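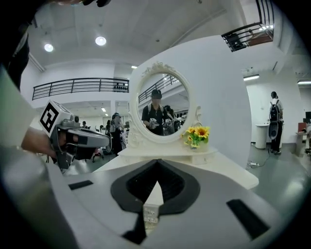
From: Gebhard Pfister
To: Haugland choir list
Date: January 2023
Subject: Re: Spring program and the Nostside weekend

Dear all,

Thank you, Benedikt, for getting the ball rolling, and sorry it has taken me most of a week to sit down and answer properly. We had my wife's sister staying with us and the desk was buried under her knitting.

Benedikt Lüthi wrote:

> Hello everyone,
> Two things need settling before we start rehearsing again. First, do we
> want to sing the whole folk song set in spring, or drop the last two
> numbers and bring back the evening hymn from October? Second, Nostside
> wants to know if we're taking the hall for the weekend. They are asking
> 700 for both days, with the kitchen. I'd rather not let it go, but I
> also don't want to sign anything until I've heard from you.
> Also, does anyone have the alto folders? I've got 33 tenor and bass
> copies here and not one for the altos.
> Benedikt

On the program: I'd be sad to lose the last two songs. The harvest one was shaky in the fall, I know, and the tenors (I include myself) came in early every single time at the key change. But it was getting there, and I caught myself humming it in the car over the holidays, so some of it must have stuck. Could we keep both and put the hymn in as well, right after the break? It's short and most of us know it by heart. If the evening runs long, we can leave out the repeat in the second song, which always felt like one verse too many to me anyway.

On the hall: yes, please, let's take it. The room at the school is free, but the piano there is a half step flat in the middle and gives me a headache by four o'clock. At Nostside we also get the small side room, so the altos and sopranos can work on their own for an hour while we old fellows go over our notes. There is 527 left in the travel fund from the Kitar trip, if I'm reading my own handwriting right, and I don't see why that can't go toward it. The rest comes to very little each.

I'm happy to do soup on the Saturday again. Last time there was far too much barley and too little of everything else, and I've taken that to heart. If somebody could bring bread and somebody else could bring a cake - a plain one, please, the cherry one got all over the music - then lunch is taken care of.

The alto folders are at my house, in the blue crate under the stairs. I must have carried them home after the last concert with my own things. I'll bring them to the first rehearsal. A few of the pages have come loose, so I'll go through them with some tape before then.

One more thing while I'm at it. The people at Nomico who printed our programs last year would like the text a bit sooner this time. Does anyone still have the file with the translations? Mine is on the old computer, and the old computer has stopped speaking to me.

Warm greetings to you all, and get well soon to everyone with the cough,

Gebhard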